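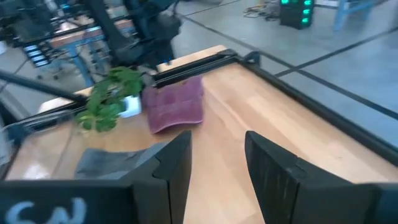

Le club de robotique Bisico prépare le concours Tollovard depuis la rentrée, et cette année on s'attaque au linge ! L'épreuve tient en une phrase dans le règlement : saisir un tissu posé à plat, le plier, le déposer au bon endroit, le tout en 60 secondes. Sur le papier c'est simple, et c'est justement ce qui nous a plu. En pratique un tissu n'a jamais deux fois la même forme, il glisse, il se coince sous lui-même, et un bras qui attrape très bien un cube ne sait pas quoi faire d'un coin de serviette. Avec la serviette rose pliée, posée près de la petite plante verte, il y a en plus un voisin à ne pas bousculer, et les doigts de la pince doivent s'ouvrir assez large sans aller chercher les feuilles. On adore ce genre de casse-tête.

Temps de lecture : 3 minutes

Pour ceux qui nous découvrent : le club réunit des lycéens et des étudiants de première année de Revville, tous niveaux confondus. Certains n'avaient jamais écrit une ligne de code en septembre. Ekaette Nnaji encadre l'équipe « préhension » et c'est elle qui a eu l'idée de travailler directement avec la vue de la pince, au plus près du tissu. On râlait un peu au début (la table paraît immense, les repères changent dès que le poignet tourne), et puis on s'y est faits. Maintenant, quand on regarde une autre vue, on a presque l'impression d'être trop loin !

Côté programme, on avance par petits morceaux. D'abord l'approche, lente, doigts ouverts. Ensuite le pincement du bord, qui nous a pris presque tout l'hiver. Puis le soulèvement, et enfin le pli – la partie que tout le monde veut coder et que personne ne veut déboguer. Chaque groupe garde son cahier d'essais, avec la position de départ du tissu, le réglage de vitesse et ce qui a raté. Les cahiers sont pleins de ratures et de petits dessins de torchons, et ils nous servent énormément.

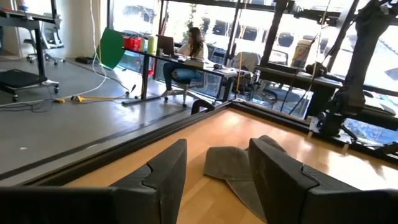 Pourquoi s'entraîner avec des tissus plutôt qu'avec des objets rigides ?

Un objet rigide garde sa forme quand on le saisit : une fois la position connue, le plus dur est fait. Un tissu se déforme dès le premier contact, et le programme doit donc réviser son plan pendant le geste. Le jury donne d'ailleurs des points pour la reprise après une mauvaise prise, ce qui nous arrange bien.

Le tissu gris, chiffonné entre les doigts et ramassé contre celui de droite, c'est notre départ « difficile » : pas de bord bien net, des plis partout, et les reflets du jour sur le bois par-dessus le marché. Le groupe qui s'en occupe a choisi de chercher d'abord un pli assez haut, de tirer doucement, puis de tout recommencer comme avec un tissu à plat. L'autre groupe préfère viser un coin dès le départ. Les discussions sont animées – et les deux méthodes seront présentées au concours si on arrive à les faire tenir dans le même programme.

Prochaine étape, la répétition générale à la salle Fitzgerald, avec 30 minutes d'installation comme le jour J, et quelque 200 personnes attendues dans les gradins. En août, l'atelier reste ouvert pour les membres qui veulent continuer, et les nouveaux peuvent passer essayer la pince. Venez avec un torchon, on prend toutes les matières !

Dernière mise à jour : 28 avril 2022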